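Santino Espinoza
I've been making chili oil at home for four years and people keep asking for the recipe, so I'm putting it in a thread. It's long. Mute me if you don't cook.

Most of the flavor is in the chilies. I buy whole dried ones and grind them myself. The flakes at the supermarket on Dosbridge Road have usually been sitting a long time and taste like dust and salt.

I use two kinds. One is long, wrinkled and not very hot, mostly there for color. The other is small and does the damage. If you only want to buy one, buy the mild one and add a little cayenne.
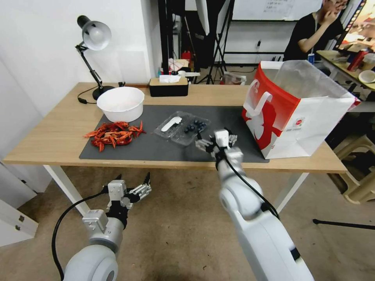

Storage matters more than brand. Keep them whole, in a closed container, away from the stove. If they've gone brown and don't smell like anything, throw them out.

Snip off the stems and shake out the seeds. You won't get all the seeds. Wear gloves or regret it later when you rub your eye.

Toast them in a dry pan on low for a couple of minutes. Keep them moving. Once they smell nutty, take them off. If they go black the whole jar will be bitter and you can't fix it.

Let them cool completely before grinding. Warm chilies turn leathery and wrap around the blade. I pulse mine in an old Gradley coffee grinder that no longer gets used for coffee. Stop while it's still coarse.

For the oil I use plain canola. Tumelo Van der Merwe swears by peanut and his is good too. Olive oil doesn't work for me, the taste fights with everything.

In the oil: one star anise, a small piece of cinnamon, a bay leaf, two slices of ginger, the white part of a scallion. Low heat for 15 minutes, then strain all of it out. 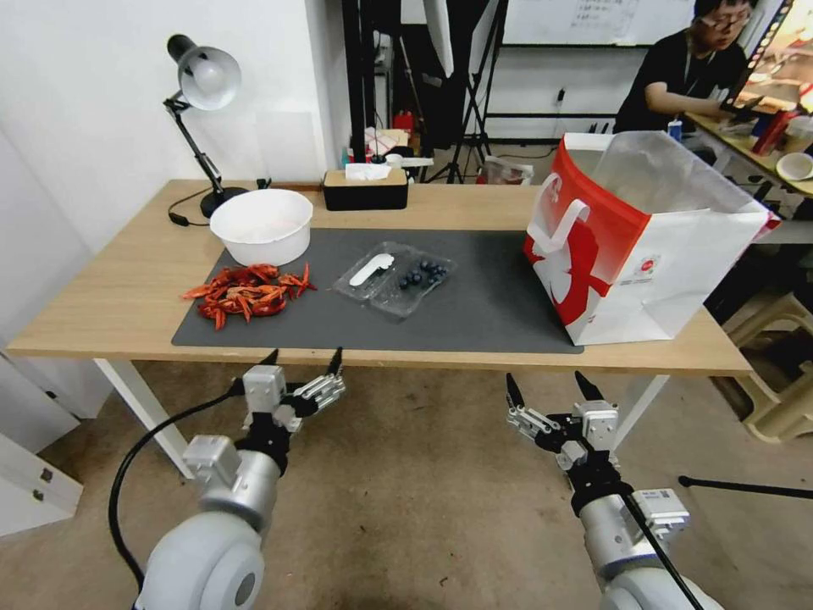
Dried red chilies, with a white bowl behind them

Put the ground chili in a heatproof bowl with a teaspoon of salt and some sesame seeds. Use a bigger bowl than you think. It foams up.

Pour the hot oil in three goes and stir between each one. The first pour should sizzle. If it smokes, wait a minute before the next.

Add a small spoon of soy sauce at the end if you like. I used to add sugar and quit.

It tastes flat the first night. Leave it covered in the fridge and try it the next day, when the color is a lot deeper too.

I keep mine in the fridge and finish a jar within 7 days. I don't put fresh garlic in it. Homemade garlic oil is a botulism risk and I'm not interested in finding out.

Good on eggs, noodles, dumplings, cold cucumber. Bad on vanilla ice cream, whatever the internet says.

Someone asked about gift jars. I don't do them anymore. Too many people leave it on the counter.

Next one will be the black vinegar dressing, probably in April when I have a kitchen again.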